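Mantel antimanchas Plikov, modelo de cuadros con estrellas: opinión tras seis meses de uso

Lo compré en junio para la mesa del comedor, que está pegada a la cocina y acaba sirviendo para todo. Elegí el gris de cuadros con estrellas grandes. Pagué 29 euros con el envío incluido.

La tela pesa 200 gramos por metro cuadrado según la etiqueta. Es más gruesa que la del Sternine que tenía antes y no se arruga tanto al doblarla. Cae bien por los lados y no se desliza cuando se apoyan bolsas o se arrastra algo por encima.

Las manchas de café y de aceite salen con una bayeta húmeda si se limpian en el momento. El tomate seco necesita jabón y deja una sombra que desaparece en la lavadora. Lo he lavado 8 veces a 30 grados y los colores aguantan, aunque el borde de una de las estrellas rosas ha perdido algo de intensidad.

El mantel en la mesa, con envoltorios y esponjas encima: 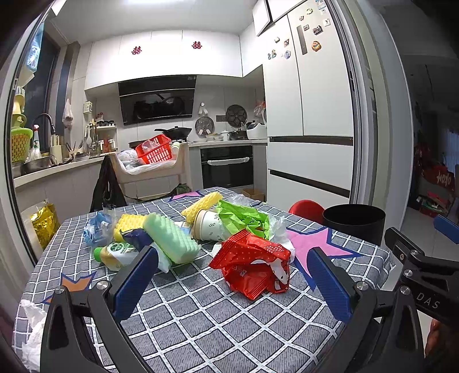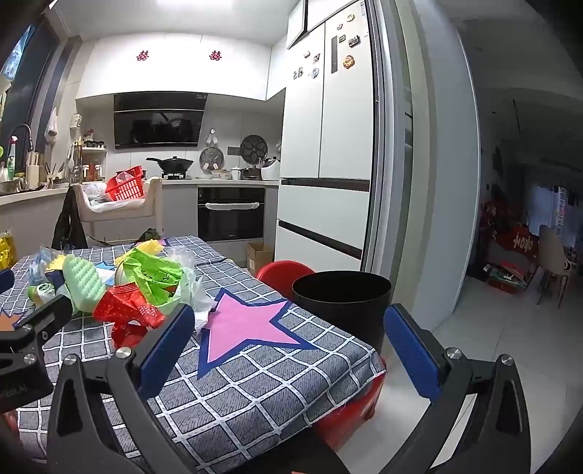
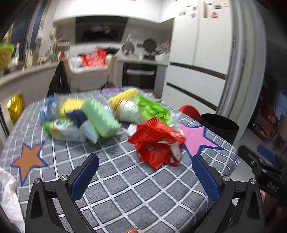 El dobladillo es lo más flojo. En una esquina se soltó el hilo al segundo mes y tuve que coserlo. También tarda bastante en secarse, así que conviene tener otro de repuesto.

Las instrucciones de lavado vienen en letra muy pequeña y no aclaran si admite secadora. Yo no la uso. La plancha, a temperatura baja y por el revés.

Puntuación: 8 de 10. Lo volvería a comprar por ese precio, pero en un color liso.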